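Chapter 4
Small Portions: How Packaging Changed the Way We Eat and Sell Food

After reading this chapter you should be able to:
explain why food came to be sold in small closed packets;
tell the difference between the price of a packet and the price by weight;
describe the work which a packet must do before it is opened;
discuss who gains and who loses when a portion becomes smaller.

Key words: portion, bulk, shelf life, barrier, unit price, seal, headspace

4.1 A shop without packets

In the old part of Bradau there is a narrow street where my grandmother bought her food. When I was a child she told me how the shop looked in her youth. Behind the counter stood sacks with flour, peas and sugar, and on the counter stood a pair of scales. The customer said how much she wanted, and the shopkeeper put this amount in a paper bag which he folded by hand. If she wanted a handful of raisins, she received a handful of raisins. The word "portion" did not exist in that shop in the sense that we use it now. The portion was decided at the moment of the sale, by two people who spoke with each other.

This way of selling had good sides and bad sides, and a student should be careful not to make it too beautiful. The sack was open during the whole day. Dust came into it, and sometimes insects. The customer at the end of the week received what was at the bottom. The scales were not always honest, and the town of Bradau had an inspector who went from shop to shop with his own weights in a leather case. In the town records we can read complaints about wet sugar, which is heavier than dry sugar, and about thumbs which rested on the scales.

We begin with this old shop because many of the questions in the chapter are already present in it. How does the buyer know the weight? How does she know that the food is clean? Who pays for the bag? The closed packet gave new answers to all of these, but the questions themselves stayed the same.

4.2 From sack to packet

The change did not happen in one year or in one country. For some goods it came early. Tea and tobacco were expensive, and it was worth the trouble to close them well. For other goods, such as salted nuts or thin slices of fried potato, it came late. These foods have much surface and little weight. They take water from the air very quickly and then they become soft. As long as they were sold from a tin on the counter, they had to be eaten within a short time and close to the place where they were made.

The firm Kingi, of the port town Stolmont, is a useful case for us. Its founder, Arvo Ikonen, sold roasted peas and broad beans to the workers in the harbour. At first he used cones made of paper, and his wife closed them with a twist. The cones were cheap, but on a damp morning the peas at the bottom were already soft before the first ship was unloaded. Ikonen tried waxed paper. This was better against the water, but the wax cracked where the paper was folded. Later the firm changed to a thin film which could be closed with heat, and from that moment the peas could travel by train to the inland towns.

In his notebook Ikonen wrote down what he had sold, but also what came back to him. In the last year of the paper cone, 97 boxes were returned by shops because the peas were no longer crisp. We do not have the same number for the first year of the film, so we cannot make an exact comparison. From the letters of the shopkeepers we may understand that complaints became rare. A careful historian stops there. 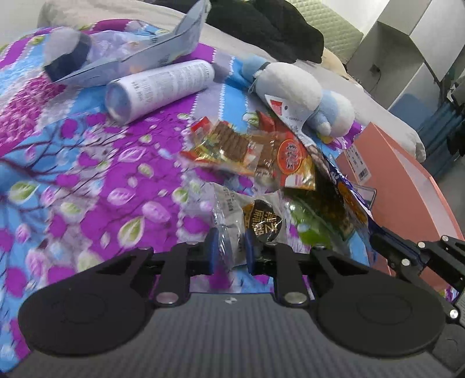

Why does a packet for a snack cost almost as much to make when it holds only half of the food?

Much of the cost is not in the film. The machine must stop, close and cut one time for every packet, whether the packet is big or small. The printing, the outer box and the work of putting the packets on the shelf are also nearly the same. When the content is divided by two, these costs are not divided by two, and so every gram of food must carry a larger part of them.

4.3 What a packet must do

We can describe the work of a packet under several headings. The order is not important, and in practice one packet does all of these jobs at the same time.

Barrier. The material keeps something out or keeps something in. For a dry snack the first enemy is water vapour. The second is oxygen, which makes fat taste old. Light is a third one, and it explains why some producers choose a material with a metal layer although the customer then cannot see the food. A clear film sells better in some markets, and the producer must decide between the longer life on the shelf and the friendly look.

Seal. A barrier is only as good as the place where it is closed. The line at the top and at the bottom of a packet is made by pressing two layers together with warm jaws. If a crumb or a little salt lies between the layers, the line has a small channel and air can pass. In the factory a worker takes packets from the line, holds them under water and presses them. A row of bubbles shows the fault.

Opening. The same seal which must be strong during transport must be weak in the hand of a child or of an old person. The edge with small teeth is one answer to this difficulty. Each notch is a place where a tear can begin, so that the customer needs no knife or scissors. On many packets this edge comes from the cutting blade itself and costs nothing extra.

Information. The packet speaks in the place of the shopkeeper. It must tell the name of the food, the weight, the ingredients and the date before which it should be eaten. On a small packet there is little room, and the letters become small too. Older readers often say that they cannot read them, and they are right to complain.

Headspace. This is the part of the packet which is filled with gas and not with food. Customers sometimes feel that they have paid for air. The gas does useful work, as it keeps thin and fragile pieces from being crushed. But it can also make a packet look more generous than it is. Both things may be true for the same packet.

4.4 The price by weight

Sylvie Carrier taught household economy at the evening school in Girkton, and she used an exercise which I have borrowed for many years. She asked her students to go to one shop and to write down the price of the same food in the largest and in the smallest packet. Then they had to calculate the price for one kilogram. The students were often surprised, and a few of them were angry.

Let us follow the calculation with simple values. A family pack of roasted peas weighs 1,600 grams. A single portion weighs 20 grams. To have the same amount of peas, one needs 80 single portions. If every portion costs a small coin, the sum is still a large one, and it will usually be higher than the price of the family pack. The buyer who has little money in her purse today may nevertheless choose the single portion, as she cannot pay for the large pack at one time. Economists have described this situation in many countries. The person with less money pays more for each gram.

However, it would be wrong to say that the small packet is always a bad choice. A person who lives alone may open the large pack and find after two weeks that the rest has become soft. What she throws away she has also paid for. Carrier asked her students to calculate this too, and the answer was then different from one household to another. She did not give them a rule. She gave them a pencil and a table with empty columns.

4.5 Words which we should use with care

In this book "small packet" means a packet which is intended for one person and one occasion. "Bulk" means food which is weighed or counted at the moment of the sale. Between them there is a wide field, for example the box which holds many small packets inside. Shops do not use these words in a strict way, and when you read an advertisement or a report you must look how the writer uses them.

The word "fresh" needs still more care. A roasted pea in a closed packet can be crisp after several months, but it was not roasted yesterday. In section 4.6 we will look at how shelf life is measured, and which tests a small producer can do with a kitchen scale, a jar and a bowl of salt water.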